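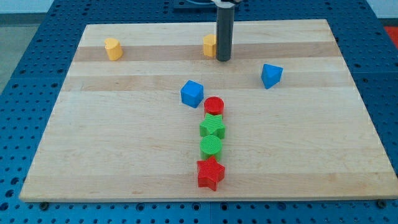 Fui à visita aberta da Dirneck numa terça-feira de setembro, convencido pelo Ruwan Akanda de que ia ver «brinquedos pensados de outra maneira». Fiquei com dúvidas.

A sala das formas tem mesas azuis perfuradas e tábuas de madeira clara, de veio bonito, com blocos em cima: cubo azul, estrela verde, coração amarelo, cilindro vermelho. Tudo agradável à vista. Mas blocos coloridos já os havia em casa da minha avó, e ninguém lhes chamava «sistema».

Jamila Debnath, que conduziu o grupo, garantiu que a coleção Kütt ajuda a criança a distinguir formas mais depressa. Perguntei mais depressa do que quê. Remeteu-me para um folheto de 4 páginas, onde a resposta não vem.

Gostei da superfície estriada do cilindro verde — aí há cuidado. Já o coração parece-me coisa de catálogo: fica bem na prateleira, mas empilhar sobre aquelas curvas é outra conversa.

A visita durou mais de duas horas, metade delas na loja. O Ruwan comprou uma caixa para os sobrinhos. Eu trouxe o folheto. Em Gulport há outra sala, dizem que maior, com entrada gratuita até às 6 da tarde.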